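**Is hand-guided or remote teaching worth it for two-arm sweeping, or am I being sold something?**

Posted by Trefor Craddock, May 20, 2021

We have a bench with two white arms on it and a job that sounds simple: sweep small scraps off the mat with a hand brush into a dustpan, then get them into a lined bin. The arms do the holding, a person drives them. Harries, the integrator we bought the setup through, told us in April that once we had enough recorded runs the arms would "pick it up". I asked how many was enough and got a shrug.

So far we have 162 runs by remote and 24 by grabbing the arms and moving them. Played back with a trained policy it does fine on sponge and goes to pieces on anything light or flaky. The brush goes over the top, or the pan sits too high and things end up under the lip. I've been told to (a) record more, (b) record slower, (c) only let one person drive. These can't all be the answer. I'd like to hear from someone who has done it and isn't selling the software.

Photos of the job:

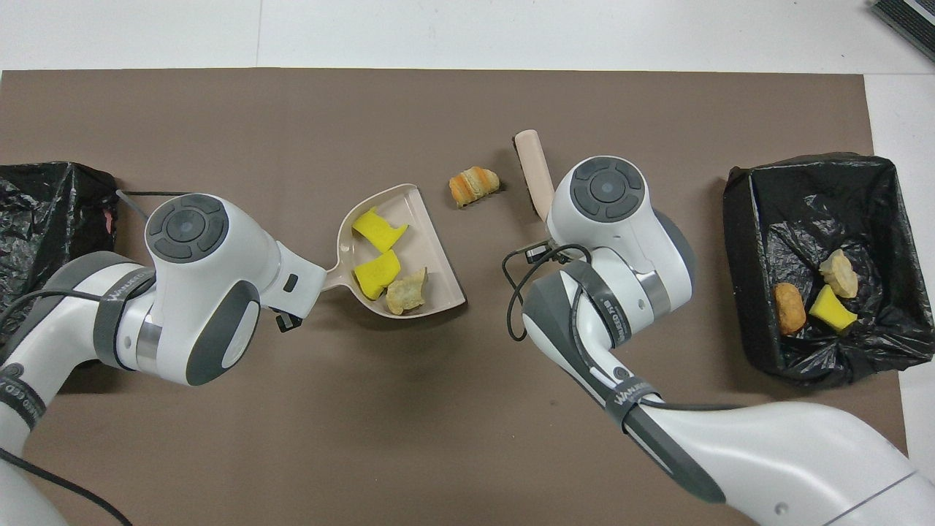
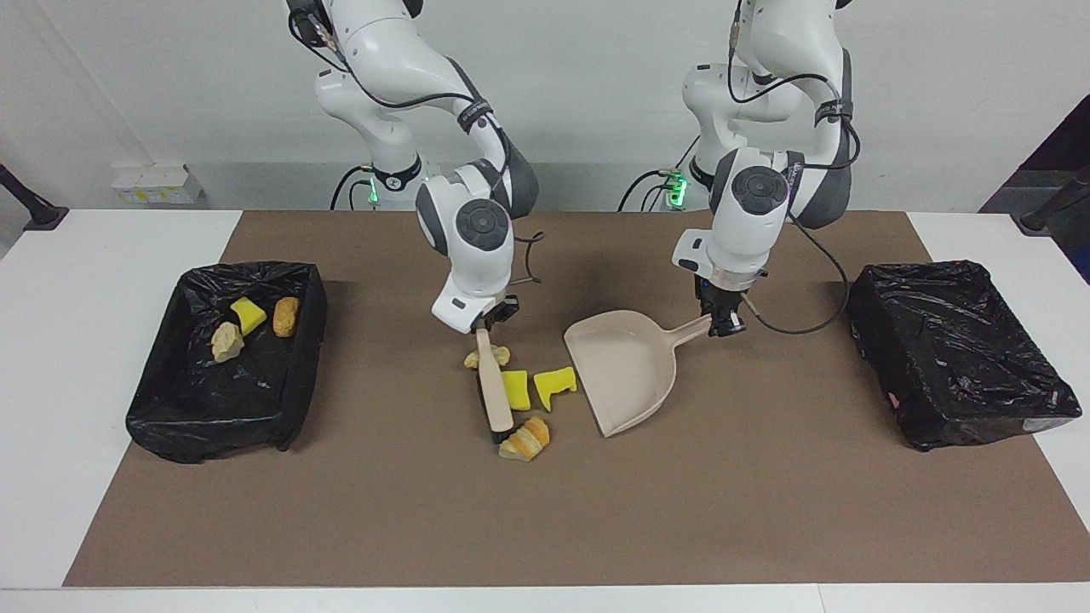

*Brush in one gripper, dustpan in the other, scraps still on the mat.*

Things I've already tried: a new brush, recalibrating, taping the mat down. Please don't suggest those.

---

**Answer by Heledd Jarman** (accepted)

Your numbers don't mean much until you know what's in them. When we did a similar job at Iltby we had 154 runs and were very proud of them, and then I sat down and watched the lot. In 78 of them the driver had missed on the first stroke and gone back for a second or third. We had kept them all because the scrap made it into the pan in the end. What we had taught was "miss, then have another go", and the policy learned the miss beautifully.

So before you record anything else:

1. Watch every run. Yes, all of them. Tag the ones where the first stroke works.
2. Write down what height the pan lip is at when the brush starts to move. If it changes from run to run for no reason, that's your lifted pan.
3. Train on the tagged ones alone and compare. If it gets better with less data, you can stop listening to (a).
4. Look at what mix of scraps you put out. If most of your runs are sponge, don't be surprised it likes sponge.

On remote versus by hand, I would keep the two sets apart. When you push the arms around yourself you feel the pan touch the mat. Over a remote with no force coming back you're judging it by eye, and everyone I've watched hovers a bit high to be safe. Mixing the two gave us something halfway between, and it was worse than either.

I'm not convinced by (c), by the way. One driver gives you tidy data and a robot that only copes with that driver's layout. Two or three people who have agreed on how the stroke goes did better for us. (b) depends on the arms. Ours got jerkier when people drove slowly.

I'd also ask Harries for held-out results on your own scraps, with the failures left in. We asked our supplier and got a highlight video.

> **Comment, Trefor Craddock:** Went through the first batch last night. It's about a third second tries, which is embarrassing. Pan height is all over the place too. Will retrain on the clean ones and report back.

> **Comment, Rhodri Ifans:** Would keep a few of the recoveries, just labeled. If it never sees a miss it has no idea what to do after one.

> **Comment, Heledd Jarman:** Fair, but get the first stroke working before you add them.

---

**Answer by Berwyn Penry**

Why use learning for this at all? Fix the pan in a holder, script the brush, done in an afternoon.

> **Comment, Trefor Craddock:** The scraps land in a different place every time, and the pan has to be carried to the bin and emptied. Scripted it first. It swept a lot of bare mat.

---

**Answer by Heledd Ellis**

We switched to Voreck for the remote side and it's much smoother than what we had with Veker. Can't say if the trained result is any better, we haven't got that far yet. Following this one.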